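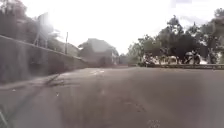
Fig. 3. Road ahead in strong glare, wall at left, trees at right.

Fault 897: Path lost in bright light

The Uleo delivery cart stops when the sky outshines the road. It will also stop for a long dark streak in the pavement, which it regards as a cliff.

1. Press the red stop button, even if the cart is already sulking.
2. Set the wheel brake.
3. Hold Reset until code 897 clears.
4. On the Vikska handset, lower Exposure Limit from 1058 to 800.
5. Release the brake and select Resume Slow.

CAUTION: Do not stand in front of the cart to shade its lens. It may recover before you have finished being helpful.

Note: If 897 returns on a slope, leave the brake on and call Voscombe Service. Ask for Reet Grīnberga and have the fault log open.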